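Speaker notes: **Getting a child's bedroom ready for sleep** (evening talk, parents' group)

*Water on the lectern. Wait for the stragglers, the car park is slow.*

## Opening

Good evening, and thank you for coming out on what I suspect is the one night you could have had an early bath. I'd like to talk about bedrooms this evening, and mostly about the half hour before the light goes off, which in our house used to last until I was the one asleep on the carpet.

(Pause. Let people settle. Ask who was up before five this morning. There will be hands.)

## Light

- Start with curtains. Ours were lovely and let in every scrap of daylight, so from March onwards we were all awake with the birds.
- We put up a Flimuvent blind in the end. Any close-fitting blind will do, and I have seen kitchen foil do a very decent job on holiday.
- Lamps low down, warm bulbs, big light off after tea.

## Air and warmth

Say that a cooler room suits most children, and that 20 degrees felt stuffy in ours once the door was shut. Open the window while they're in the bath, then close it again if the road is noisy. Mention the Vodmont thermometer on the shelf, which cost me less than a takeaway and settled a very long family argument.

## The tidy

*Slow down for this part, it's the bit people ask about afterwards.*

One container, kept near the bed, and everything soft goes in it. I used to have a system with labels (I was very proud of the labels!) and it lasted until the weekend. With a single basket a small child can do most of it themselves, and you can save one favourite for under the covers.

## Stories and talking

Same chair, same order, two books. If they ask for a third, tell them it will be first tomorrow, and then do please remember, they certainly will. My own parents read to us from a battered Ultari atlas and I can still recite the rivers.

## Questions

Likely ones: night lights, sharing a room, early waking, grandparents. If it runs over, offer to stay behind by the tea urn. There are 28 handouts on the side table, so ask couples to share.

## Last slides
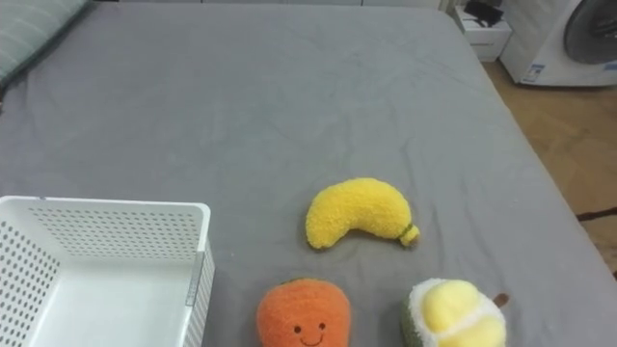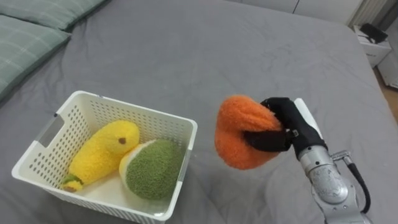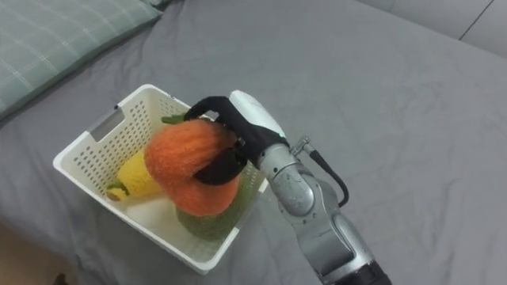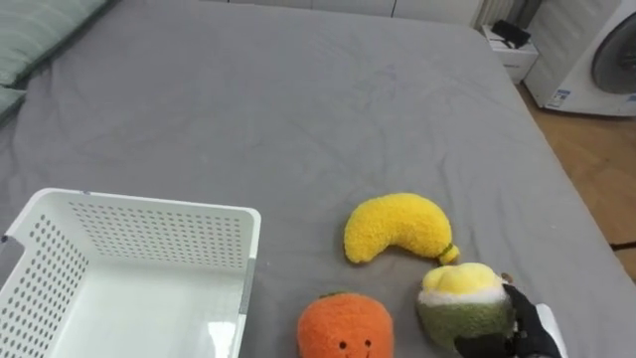 Grey sheet and white basket in all four.

*Yatsenko Hall, September 2023*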